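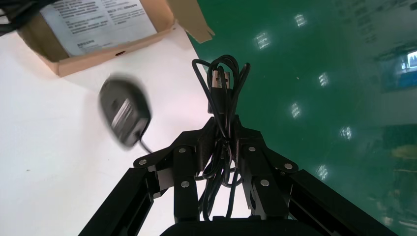 Calibración mano-ojo, marcas de tiempo y un filtro que mentía

Jueves, 15 de febrero de 2018

Dejé pendiente en la entrada anterior el error de agarre con objetos que llevan cable. Lo resumo para quien no la haya leído: el planificador proponía una pose correcta en el marco de la cámara, la transformada a la base parecía correcta, y la pinza cerraba desplazada respecto al punto pedido. El desplazamiento no era constante. Dependía de la velocidad del tramo final de aproximación, y esa pista bastaba para sospechar del tiempo antes que de la geometría. Aun así perdí una semana con la geometría.

El montaje es el de siempre: cámara en la muñeca, pinza de dos dedos accionada por barras, y el nodo de percepción de Cernico con nuestras modificaciones. El planificador es Dudska, rama estable, sin tocar. El registro lo hace Tefera.

Primera hipótesis: la calibración

Repetí la calibración mano-ojo con 52 poses. El residuo de traslación quedó por debajo de lo que puede explicar el fallo y el de rotación también. Quité poses al azar, volví a resolver, y la solución apenas se movía. Probé además con la formulación simultánea en vez de la separable (rotación primero, traslación después). Mismo resultado en la práctica.

Hay un detalle que conviene comprobar siempre: que las poses tengan ejes de rotación variados. Con un conjunto casi plano el problema está mal condicionado y el residuo sale bonito de todos modos. Mi script calcula ahora el número de condición y se niega a guardar el fichero si supera un umbral. Debería haberlo hecho desde el principio.

Segunda hipótesis: la máscara de la propia pinza

En una cámara de muñeca la pinza ocupa buena parte de la imagen, y sus píxeles hay que eliminarlos antes de segmentar. Lo hacíamos con una máscara renderizada a partir del modelo cinemático: se lee la apertura, se proyecta la malla de los dedos y se dilata el contorno unos píxeles.

Con objetos claros funciona. Con un cable negro junto a dedos negros hay dos problemas. El primero es que la dilatación se come el cable justo donde hace falta verlo. El segundo es que, si la apertura leída llega tarde, la máscara va por detrás del dedo real: deja al descubierto una franja del dedo y tapa otra de fondo. El segmentador etiqueta esa franja como cable con una confianza altísima, el centroide se desplaza, y el planificador persigue un cable que en parte es dedo.

Esto ya era un fallo de tiempo, pero todavía no lo llamaba así.

Tercera hipótesis: el tiempo

Minttu Lappalainen me pidió algo que yo no había hecho: dibujar la diferencia entre la marca de tiempo de cada imagen y la del estado articular con el que se emparejaba. No la media, el histograma. Sobre una grabación de 1829 imágenes, 652 aparecían emparejadas con un estado articular anterior al que les correspondía. La distribución tenía 2 picos bien separados, y el segundo coincidía con los tramos en movimiento.

La causa estaba en el sincronizador aproximado. Su cola era demasiado corta para la frecuencia del estado articular, y cuando la imagen llegaba con retraso el mensaje bueno ya había sido descartado. El sincronizador no avisa en ese caso: empareja con lo que queda. Encima, un filtro paso bajo sobre la apertura de la pinza, puesto por mí hace meses para que la gráfica saliera limpia, añadía su propio retardo de fase. La gráfica salía muy limpia.

Cambios aplicados:

La marca de tiempo de la imagen se toma ahora en el controlador, corregida con la mitad de la exposición. Antes se tomaba al recibir el mensaje.

El estado articular se guarda en un búfer circular y se interpola en el instante de la imagen. Lineal para la apertura y las articulaciones, slerp para la pose de la muñeca.

Si el instante pedido cae fuera del búfer, se devuelve un error. No se extrapola.

El filtro de la apertura se aplica sólo en el panel de visualización. El nodo de percepción recibe la señal cruda.

La dilatación de la máscara depende de la velocidad de los dedos. Con la pinza quieta es mínima.

Escena de prueba

Elegí ratón y cable a propósito. El cuerpo del ratón es rígido, oscuro y con pocos rasgos; el cable es delgado, deformable y describe una curva distinta cada vez. Si la estimación de pose del cuerpo se apoya en píxeles del cable, el eje mayor gira, y con él la orientación del agarre. La mesa blanca ayuda con el contraste. El suelo verde brillante hace lo contrario: refleja las luces del techo, y esos reflejos cambian de sitio con la cámara, de modo que el sustractor de fondo los interpreta como objetos que se mueven.
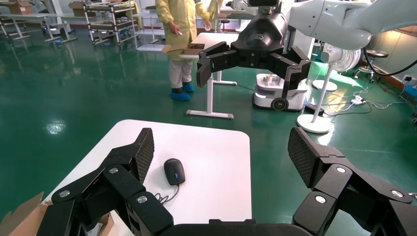 Vista desde la muñeca con los dedos abiertos: el ratón y su cable sobre la mesa blanca, con otra pinza al fondo.

Para los reflejos he terminado por restringir la búsqueda al plano de la mesa. Se ajusta el plano con RANSAC al empezar, se calcula la envolvente convexa y todo lo que caiga fuera se descarta antes de segmentar. Es una solución poco elegante y falla si un cable cuelga del borde. En ese caso la parte colgante queda fuera de la máscara y el esqueleto del cable termina en el canto de la mesa. Lo marco con un indicador de extremo truncado y el planificador no lo considera punto de agarre válido.

El segundo brazo se filtra por el mismo mecanismo que la pinza propia, proyectando su malla. Aquí el error de tiempo se suma al de la calibración entre bases, así que uso un margen mayor. No me preocupa perder píxeles en esa zona mientras no invada la mesa. Cuando la invade, prefiero esperar a que se retire antes que razonar sobre una máscara dudosa.

El cable en la pinza

Un cable plegado en varios bucles no tiene una pose útil. Dudska espera un objeto agarrado con una transformada fija respecto a la palma, y para comprobar colisiones necesita un volumen. Probé tres representaciones. La malla reconstruida era lenta y ruidosa. La cadena de cápsulas a lo largo del esqueleto iba bien hasta que los bucles se cruzaban, momento en que el esqueleto se convertía en un grafo con ciclos y el orden de los tramos dejaba de tener sentido. La que ha quedado es la más burda: una caja orientada que envuelve los puntos, ampliada hacia abajo según la gravedad para cubrir lo que cuelga.

El conector se trata aparte. Es rígido, la parte metálica destaca sobre el resto y sí admite una estimación de pose. Se publica como marco hijo de la palma y con covarianza propia, que crece con el movimiento, porque los bucles oscilan y lo arrastran. Si la covarianza supera el límite, la tarea se detiene y vuelve a mirar.

Queda un caso feo. El metal del conector, según el ángulo, satura la imagen y el contorno se abre. He bajado la exposición en la fase de inspección y compenso con ganancia, lo que mete ruido en los dedos, que me dan igual en ese momento porque ya están cerrados y su máscara es estática.

Reproducir las grabaciones antiguas

Las grabaciones hechas antes del cambio tienen la marca de tiempo de recepción, no la de exposición. Se pueden recuperar en parte: Tefera guarda el contador de imágenes del controlador, y con un ajuste lineal robusto entre contador y hora de recepción se obtiene una estimación razonable, salvo una constante. La constante la estimo maximizando la correlación entre el flujo óptico medio y la velocidad de la muñeca. En grabaciones con la muñeca casi parada no hay señal suficiente y las he marcado como no aptas para evaluación.

El script está en el repositorio de Zaltthorpe, carpeta tools, con el nombre retime. Lee el fichero original y escribe otro; no modifica nada en el sitio. Quien tenga métricas de agarre calculadas con las grabaciones viejas debería volver a pasarlas, en particular las de cable. Las de cajas apenas cambian.

Pendiente

Medir el retardo de la lectura de apertura con un método independiente. Ahora confío en la marca del controlador de la pinza y no tengo prueba de que sea correcta. La idea es pegar un marcador a un dedo, abrir y cerrar con una senoide y comparar fases.

Sustituir la caja orientada por algo que no bloquee la mitad de los planes en espacios estrechos.

Añadir al lanzador una comprobación del histograma de desfases, con fallo explícito si aparece un segundo pico. La versión actual sólo mira la media, y la media no habría detectado nada de lo anterior.

La prueba de la senoide irá en la entrada de marzo, con los datos en bruto.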